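Wurnon scar roller, after a full month of using it

I had a mole taken off my shoulder in the spring, and the surgeon did a lovely neat job, but I scar like a purple crayon. So when the Wurnon roller went on sale I caved. It's a little handheld thing with a silicone head, a low vibration setting and a higher one, and a tube of plain silicone gel in the box. I asked at my follow-up whether massage was okay yet and got a yes, so please do the same before you buy anything like this. Mine was fully closed and well past the stitches stage.

Setup is nothing. You charge it, put a dab of gel on, and roll for 7 minutes. It beeps when the time is up, and the beep is LOUD. I did mine at night in front of the TV and scared myself more than once.

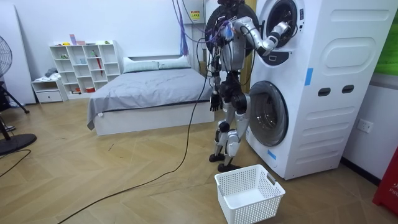

The low setting is the one I'd stick with. The higher one made my shoulder itch for the rest of the evening, and I didn't see any point in it. I also wish the handle were longer – reaching the back of your own shoulder with something the size of an egg is a workout (my husband did it for me half the time, and he complained the whole way through).

Did it help? I think so, a little. The scar feels softer and it doesn't pull when I reach for a seat belt. The color is fading too, but it was probably going to do that on its own, and I was also wearing silicone sheets during the day, so I can't give the roller all the credit. I used the Flalen sheets, which come 12 to a box and stay put in hot weather much better than the Valtonen ones did.

Cleaning is my one real gripe. Gel gets down into the seam around the head and you have to go after it with a cotton swab. The manual says to wipe with a damp cloth and that's all it says!

Would I buy it again at full price? Probably not. On sale, sure, if you've got a scar that feels tight and you like a gadget that makes you keep up the habit. Fingers work too.
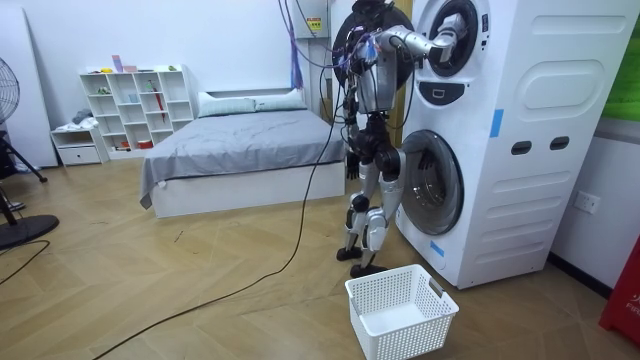 Vasiliki Pappas: I had the same trouble with the seam on mine. I started putting the gel on my skin first and leaving the head dry, and hardly any gets in there now. Did you ever try it without the sheets? I used the roller alone on a knee scar all through August, and the tightness eased up but the color stayed exactly the same.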